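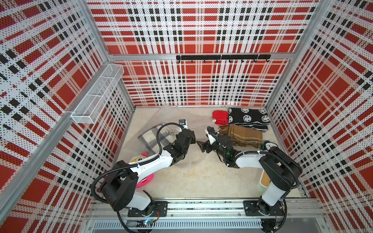

*Both arms on the front rail, grippers facing over the middle of the floor*

**Subject:** Re: [jullarau-makers] two arms, one bench?
**From:** Rowena Bañez

Hi Virgilio, hi everyone,

Sorry for the slow answer, I wanted to get the second arm bolted down before I wrote anything and then of course the second arm took all weekend. It's on now! I'll go through your questions in the order you asked them, more or less, with a detour or two.

On Tue 7 June, Virgilio Galang wrote:

> Hello Rowena,
>
> Dindo tells me you've gone from one arm to two and put walls up. I'm planning something similar in my garage (much smaller budget) and I'd love to pick your brains before I spend money on the wrong things.
>
> 1. Do both arms sit on one rail or did you give each its own base? I was going to clamp mine to opposite ends of an old door.
>
> 2. Why the perforated panels? Solid board is cheaper at my end.
>
> 3. How are you handling the cables? Mine snag on everything and I've already pulled one connector clean off the board.
>
> 4. What do you give it to pick up? I've been using wooden blocks and it's getting a bit dull.
>
> Also, is the workshop still open late on club nights? I'd like to come and see it.
>
> Cheers,
> Virgilio

**1. The rail.** One rail for both, and I'd really push you towards that. There's a long aluminium rail along the front and both mounting plates are bolted straight to it. My first go was your door, near enough - two separate bases on a bench top - and every time somebody leaned on one end the arms stopped agreeing about where the middle was. I'd spend an hour lining them up and lose it again by teatime. With the shared rail they can still be wrong but at least they're wrong together, and I can correct for that in the settings.

Use bigger washers than you think. I had a plate creeping sideways under load and it was just the washers sinking in. I now mark each bolt head with a paint pen so I can tell at a glance if one has turned. Omolara taught me that one, she does it on her bicycle.

When you set the spacing, don't do it with the arms folded up. Stretch them both out and bring the grippers towards each other over the floor, like in the photo, and check there's a bit of a gap you can close gently. I started with them too far apart and could only hand things over at full stretch, where everything wobbles.

**2. The panels.** It's the holes! You can hang anything anywhere and change your mind the next day. I've got a wire basket on the left wall and a rail of little hooks on the crossbar at the back, and both of them have moved more times than I can remember. The hooks are for a hanging-up task I haven't written yet, so they're bare at the moment. Solid board would do the same job if you don't mind drilling it, and you'd get a stiffer wall for the money, so don't let me talk you out of it.

What I would copy is the corner posts. The walls are only as good as what they're fixed to, and an aluminium post in each back corner with the crossbar between them has made the whole back end feel solid. I cut the crossbar 4 mm short the first time. Measure with the posts tightened up, not finger tight...

The red plaid does give the cameras plenty to look at. Dindo thinks plain grey would be easier on the vision side and he may be right, we've got a small bet on. I want to do a run with a sheet over the back wall and compare, but that's a job for another evening.

**3. Cables.** Oh, the cables. I've got them in black corrugated conduit all along both arms now, and that was the best afternoon I've spent on this build. The trick (which I learnt the way you did, by pulling a connector off) is to leave a generous loop at the wrist. Turn the wrist as far as it goes one way, then as far as it goes the other, and only then decide how much conduit to cut. On the left arm the loop is quite big and it looks untidy, but I tried a shorter one and it tugged the camera round.

Down at the base I'm less proud. There's a little board sitting under the left mounting plate with its wires out in the open, and it wants a box. If anyone has an offcut of clear plastic and a free hour at the laser cutter, I'd be grateful. The cables off the left arm just trail down at the front too, so please step round them if you're visiting.

**4. Things to pick up.** Get some soft stuff in, Virgilio, you'll never go back to blocks. I've been working through folded cloths: a red knitted one, a black blanket with smiley faces on, some brown striped ones with fringes. The fringes are horrible to grip and very good for finding out what your code does when it's wrong. Then there's a plush toy, a little round teal thing with a clock sort of face, and a clear plastic tray with loose film.

The clear film is my current headache. The depth reading goes straight through it, or lands on it, or does both depending on the lamp. If anybody on the list has got transparent film working with an ordinary wrist camera, please write to me, or better still write to the list.

Settings, as you'll ask anyway: I run the motors at 2,000 steps a second when I'm trying anything new, and 4,000 only when I trust it. My hand is on the stop button either way. I did 14 dry runs with the second arm before I let it anywhere near the first, just moving it about on its own with the other one parked.

**Visiting.** Yes, still open late on club nights, and you'd be very welcome. Ronaldo has the key if I'm not there yet, but ask him not to power the arms up before I arrive - the right one doesn't have its limits saved properly and it'll happily go looking for the wall beside it. Bring your broken connector as well, I've a bag of spares from January and one of them might fit.

One more thing for the whole list: whoever borrowed the long hex key from the drawer under the bench, could I have it back please? It's the only one that reaches the shoulder bolts.

All the best,
Rowena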